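Speaker notes: The table against the wall. How we use a shared office.

Talk for the Momdale small offices meeting, Sep 12, 2022

Start slowly. Say thank you for the invitation. Tell them I will speak 55 minutes if nobody stops me, so please stop me.

First part is the building. Our office in Trerow was a storage hall before. The owner wanted a normal flat ceiling, with square tiles. We asked him to leave it open. Say the reasons shortly: the room feels higher, and the electrician can reach everything with one ladder. Say also the bad side, it is louder. When it rains we must speak up on the telephone. (Wait here, people usually have a question about noise. The answer is in the last part.)

Second part is light. With an open ceiling you have to hang the lamps somewhere, and we put long tubes between the beams. I was against it, I wanted small lamps on each table. After the first January I changed my opinion. In winter it gets dark before we finish work, and a small lamp makes only a small circle.
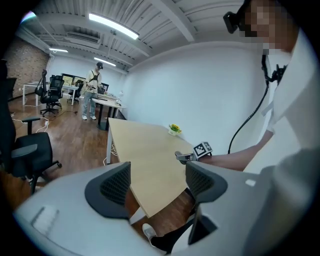

Third part is tables. We bought light wood tops with white metal legs. Dark tables were cheaper in the Wultton catalog, but in our old place we had dark ones and every cup left a ring that we could see from the door. Explain that a table is for whoever needs it that day. In the evening it must be clear, except for the plant.

About the plant: yellow flowers, white pot, at the end of the table by the wall. It is the only decoration which everybody agreed on. Do not tell the long story of the posters. If they ask, say that the big wall stayed white and we are content with it.

Fourth part is money, keep it short. The tables and chairs cost us 2913 dollars, and the budget was 4000. The rest went to the air conditioning unit under the ceiling. Mention that Dubey, the company which installed it, needed 2 visits, and that we should have asked about the drain pipe before the first one.

Last part is noise. Felt under the chair legs. Telephone calls in the corridor. A thick curtain at the entrance, which I still find ugly but it works.

Questions. If there are none, ask them how high their ceiling is and who cleans the lamps.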